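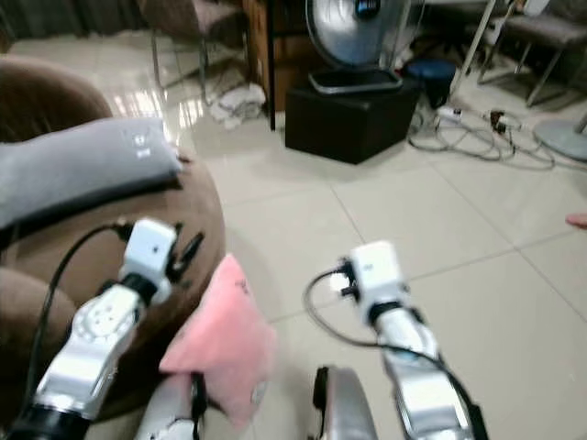 How do you compare two gripper controllers when the objects are soft and never sit the same way twice?

Keep the arms, the gripper modules and the fingers the same, change only the controller, and score the contact and the lift as separate results. A single pass/fail number for the whole pick hides most of the difference between controllers.

Comparing the Yeoman and Tadard gripper controllers on cushions

Last updated 9/11/22. Applies to a pair of Pukach arms with matching Plullum two-finger modules. Single-arm users can follow the same steps and skip the sections marked "both arms."

What you need

Two Pukach arms, homed and calibrated
One Plullum gripper module per arm, same finger set on both
Yeoman controller with its stock parameter file
Tadard controller with the soft-object profile loaded
At least two cushions with different covers and different fill
A padded seat or ottoman with a rounded front
Flat floor space in front of the seat
Notebook or spreadsheet for scoring

Do not use a hard test block as a stand-in for the cushions. Both controllers handle a block well and the results will look identical.

Background

The Yeoman controller closes to a commanded position and watches motor current for a stall. The Tadard controller closes at a commanded speed and switches to force hold once it detects contact. On a rigid object the two methods end in nearly the same place. On a cushion there is no clear stall and no clear contact event. The fill compresses, the cover slides over the fill, and the current rises slowly over the whole stroke.

Most of the tuning work is in deciding what the controller should treat as contact. The rest of this page assumes that you have already read the parameter list for both units and know how to load and save a profile.

Step 1. Zero the modules

Open each module fully and record the opening between the fingertips. Ours measure 76 mm. Write the value into both controllers by hand. The Yeoman will offer to measure it automatically, but it takes its reading from the end stop and not from the fingertips, and the two differ if the fingers have been changed.

Close each module on nothing and read the encoder. On our left module the closed reading is 3,404 counts. Yours will be different. Enter the closed reading per module and do not copy it from one side to the other, even when the modules are the same part.

Open and close again and check that the reading repeats. If it drifts between cycles, tighten the fingers and start over.

Step 2. Match the limits

Set the same force ceiling on both controllers. We use 40 N. The Yeoman has no force field, so the ceiling has to be entered as a current and converted with the table in the module manual. Round down when the table does not have your exact value.

Set the same closing speed. The Tadard scales its speed field by profile; in the soft-object profile the number you enter is halved before it is used. Check with a stopwatch on a full stroke if you are not sure.

Turn off the automatic retry on both. A retry that succeeds is logged as a success by the Yeoman and as a fault plus a success by the Tadard, and you will not be able to compare the logs afterward.

Step 3. Dress the cables

Every approach in this test puts the forearm low and reaching forward, which is where a cable loop causes trouble. Leave a loop at the wrist large enough for full wrist rotation. Run the rest back along the forearm.

Move each arm by hand through the lowest pose you plan to use. Watch the loop. It may rest on the furniture or hang over the floor, but it must not pass in front of the fingers and it must not pull tight at the module connector. A tight connector shows up in the log as a short loss of encoder signal, and the Tadard reads that as contact.

Step 4. Place the objects

Use two placements.

Placement A: a cushion on the floor, leaning against the side of the seat. One corner or edge should be free on the side the arm comes from.

Placement B: a cushion lying on top of the seat, near the front.

Placement A tests a thick edge with some support behind it. Placement B tests a soft object on a soft surface, which is harder for both units. The seat gives way along with the cushion, and the current curve can stay flat until late in the stroke.

Do not mark the positions with tape. Place the cushion by eye each time. The point is to see how the controller copes with ordinary variation, and a fixed position gives one answer over and over.

Step 5. Run placement A

Bring the left arm in from the side with the module fully open and the fingers ahead of the cushion edge. Stop when the module housing touches the cover. Hold for two seconds and let the arm settle. Trigger the close. Hold for two more seconds, then lift straight up by a hand's width and hold again.

Score each of these on its own line:

Contact detected (controller log)
Fingers on cover at end of close (by eye)
Cover only, or cover and fill (by eye)
Held through lift (by eye)
Slip during hold (by eye, yes or no)

The third line matters most. A grip on the cover alone will often survive the lift and then creep during the hold. The Yeoman produces this result more than the Tadard in our runs, and its log gives no sign of it. 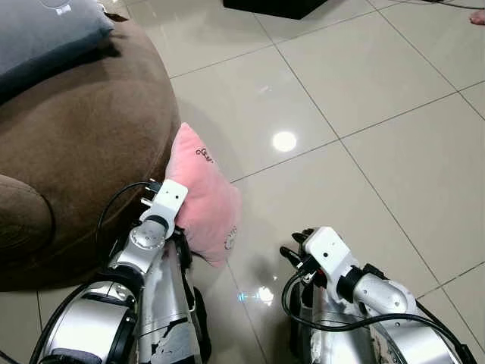

Placement A. Left module against the edge of the pink cushion, right arm angled inward.

Step 6. Add the second arm (both arms)

Keep the right module up and forward while the left one works. The parked height should be above the top of the cushion so that a rebound does not touch the fingers.

When the left side has finished its set, swap roles. Mirror the approach only as far as the furniture allows. If the seat blocks the mirrored pose, bring the right arm in from the front and note the change on the score sheet. Do not average results from different approach directions.

For a two-arm lift, close the left module first, wait for its hold state, then close the right. Closing both together works on the Tadard. On the Yeoman it causes each side to read the push of the other as a stall, and both stop early. There is a sync option in newer Yeoman firmware that is said to address this. We have not tested it.

Step 7. Run placement B

Approach from the front and slightly below the cushion, with the fingers angled up. Come in slowly for the last part of the path. If the forearm presses on the seat, the cushion will tilt toward the arm and the trial should be thrown out.

Slide the lower finger under the edge if you can. On a thin cushion this is easy. On a thick one the lower finger tends to push the whole thing back, and you will have to come in from a corner.

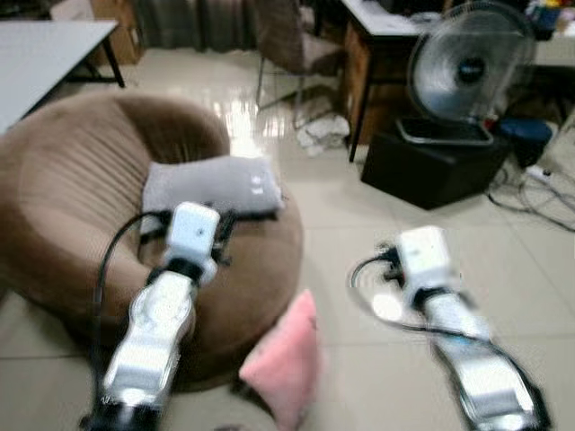

Placement B. Left gripper just in front of and below the gray cushion on the rim of the brown seat.

Score the same five lines as for placement A and add one more:

Seat fabric caught in fingers (by eye, yes or no)

A ribbed or loosely gathered seat cover gets picked up along with the cushion if the close begins too low. Count that as a failed pick even if the cushion comes up. Open fully, back the arm away, and smooth the cover before the next trial.

Step 8. Swap controllers and repeat

Power down before swapping. Both controllers keep the last commanded position, and the Yeoman will drive to it on power-up if the module is not already there. Hold the cushion clear of the fingers.

Repeat the zero check from Step 1 after each swap. It takes a minute and it has caught a bad zero for us on more than one occasion.

Run the same number of trials per controller per placement. We ran 23. Alternate placements within a set so that the cushion has time to recover its shape between grips.

Reading the results

Lay the contact line next to the cover/fill line and look for disagreement. These are the usual patterns:

Contact logged, fingers not on cover. The threshold is too low or the signal is dropping out. Check the cable first, then raise the threshold one step.

Contact logged, cover only. The close stopped early. On the Yeoman, raise the stall current. On the Tadard, lengthen the contact filter and leave the force setting alone.

No contact logged, held through lift. The controller ran to its position limit with the cushion between the fingers. The grip may be fine, but the unit does not know that it is holding anything and will not react to slip.

No contact logged, not held. Usually an approach error. Review the path before touching the parameters.

Our own preference after this round is the Tadard for placement B and either unit for placement A. The Tadard was easier to tune, mainly on account of the filter setting, which the Yeoman lacks. The Yeoman closes more smoothly and is quieter - a real advantage if the arms are used near people all day. Its stock parameter file is not suitable for soft objects and should be treated as a starting point only.

Common problems

Module reports overheat during long holds: lower the hold force, not the ceiling. On the Yeoman these are the same field, so shorten the hold.

Fingers drag across the cover without gripping: clean the finger faces. Lint from fuzzy covers builds up quickly and changes the results from the start of a set to the end.

Left and right disagree on the same cushion: swap the modules between the arms and rerun one placement. If the difference follows the module, redo Step 1. If it stays with the arm, recheck the Pukach wrist calibration.

Tadard profile reverts after power-down: save to slot two or higher. Slot one is overwritten at startup.

Log times do not line up between sides: the clocks are set separately. Trigger both modules once at the start of each session and use that close as the zero point.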